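Sonntag, kurz nach vier, und ich war schon wieder in der Schule. Freiwillig! Dalal hatte den Schlüssel zum Technikraum, Ansel hatte Kekse, und ich hatte Versuch 537 vor mir. Wir zählen nämlich alles mit, das will der Wettbewerb so.

Unser Arm heißt Udar. Eigentlich sollte er Narano heißen, aber Dalal hat beim Armdrücken gewonnen (gegen Ansel, also naja). Die Aufgabe klingt total simpel: runter zur Platte, Krümel antippen, wieder hoch, und dabei bitte die Tasse in Ruhe lassen. Nur hatte Udar beschlossen, dass er die Tasse hasst.

»Fahr ihn mal auf 400«, sagte Dalal.

»Da war er doch gestern schon.«

»Gestern hattest du auch den falschen Servo eingetragen.«

Stimmte leider. Ich tippte also 400 ein, drückte Enter und hielt die Luft an, als ob das irgendwas helfen würde.

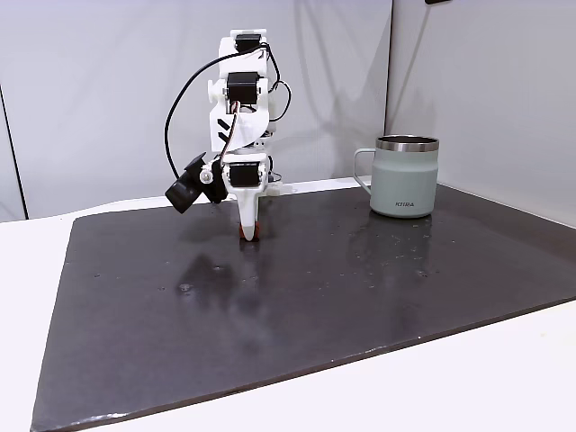 ## Versuch 538

Ansel hörte auf zu kauen. Ich schwöre, so still war es in dem Raum noch nie, nicht mal bei der Mathearbeit. Dann summte der untere Servo, Udar hob die Spitze – und schwenkte schön langsam nach links, weg von der Tasse.

Dalal kreischte so laut, dass Frau Whitlock von nebenan reinkam. Sie guckte auf Udar, auf uns, auf die Keksdose.

»Und der Krümel?«, fragte sie.

Wir beugten uns alle über die Platte. Der Krümel lag noch da. Oder es war ein anderer, so genau konnte das keiner sagen, Ansel hatte ja die ganze Zeit drübergekrümelt.

»Nochmal«, sagte Dalal und schob mir die Tastatur hin.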